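Robot Software in Practice
Handout 6: Planning round things the camera cannot see

Read this before the lab. You will need your login for the Neta workstations and your notes on frames from Handout 4.

6.1 Where we left off

Last time the planner was given a complete list of obstacles, typed in by hand. This time the list comes from the overhead camera, and the list will be wrong. Most of the work this week is deciding how wrong it can be before the arm should refuse to move.

The perception node publishes an object list. Each entry has a label, a position on the table, a radius and the time it was last seen. The planner reads the list, grows each radius by the safety margin and searches for a path. The margin is set to 20 mm in the Ditum configuration file. Leave it there until exercise 3.

6.2 Occlusion

An overhead view has one large blind area, and it moves. Everything under the arm drops out of the image, wholly or in part. The detector then does one of three things: it loses the object, it reports it too small, or it reports the visible part as a whole object with its centre in the wrong place. The last is the worst for us, as the entry looks perfectly healthy. 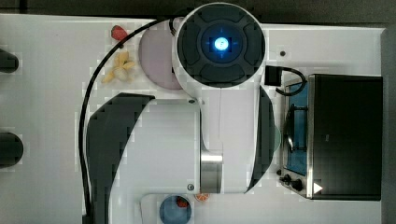
Couldn't you just park the arm off to one side, take one clean view and plan from that? Gkikas asked this when the handout was first used, and added that it would save most of section 6.3. You can, and for a fixed table it is a sensible start. It fails as soon as the task moves something, and our tasks always do. A plate pushed a little by the elbow stays at its old position in the list until the next clean view.

For round items such as plates, fit a circle to the visible part of the edge and use the centre of the circle. Do not use the centre of the bounding box. With a short piece of edge the fit is poor, so keep the previous radius and solve for the centre only.

6.3 Keeping old entries

The tracker keeps an object for 400 ms after it was last seen. If the object's last position falls inside the arm mask, the clock is stopped and the entry is kept. The mask comes from the joint angles and the arm model, so it covers the links but not the cables. A loose cable can therefore hide an object, or show up as one. Hovell's detector labels thin dark shapes "unknown", and the planner treats them as obstacles.

Check the time stamps. If joint angles and image differ by more than 2 camera periods, the mask is in the wrong place and the tracker must skip that update.

6.4 Exercises

1. Run the replay file and plot the number of tracked objects against time. Mark each point where an entry is lost.
2. Replace the bounding box centre with the circle fit. Report the error for each plate before and after.
3. Raise the margin from 20 to 22 mm. Which plans now fail, and at which waypoint?

Hand in the plots and your changed tracker file. Code that does not run on the Neta machines will not be marked.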